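Home Talks Notes Archive Contact

Speaker notes: moving a small mail-order shop to a new stockroom

Last updated 4th June

Opening. Say who I am and that I ran the stockroom at Doketti for the whole move. We sell sewing notions by mail - zippers, bias tape, needles, buttons. At the time we had roughly 2,000 product lines in the old building on the hill. The new place in Prundthorpe had more floor but lower ceilings, so the shelving plan had to be redone from scratch.

Slide 2. The old layout. It grew by supplier. When we took on Dudás buttons they got their own aisle, and after that every supplier wanted to be kept together. Fine for unpacking deliveries, bad for picking orders. A customer buying a zipper and matching thread sent the picker to opposite ends of the room.

Pause for a show of hands: who here still shelves by supplier?

Slide 3. What we measured. We pulled the order slips for November, our busiest month, and marked every line on a floor plan. The result was that 63 lines made up most of the walking. Say this slowly. People write it down.

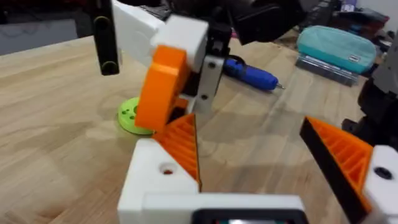 Slide 4. The new layout. Fast lines went on the shelves nearest the packing bench, between knee and shoulder height. Everything else was grouped by what it is, with the supplier name only on the bin label. We left 8 bays empty on purpose. Two were full before the first month was out, so if I did it again I would leave more.

Slide 5. Labels. We tried Dokon first for printing the bin labels. It worked, but the text came out too small to read from the aisle. Skip the details unless someone asks. The short version is to print one label, tape it up, and stand back before printing the rest.

Slide 6. Moving day. We closed orders for three days and needed four. The mistake was packing the fast lines first, so they ended up at the back of the truck. Load them last.

Slide 7. Cost. Shelving was mostly reused. We bought 69 new bins and a second step stool. The big expense was wages for the days we were closed.

If time is short, drop slide 5 and go straight from layout to moving day.

Questions. Someone will ask about barcode scanners. We don't use them yet - the pickers work from paper slips and the error rate has been low enough to leave alone. Handouts are on the table by the door.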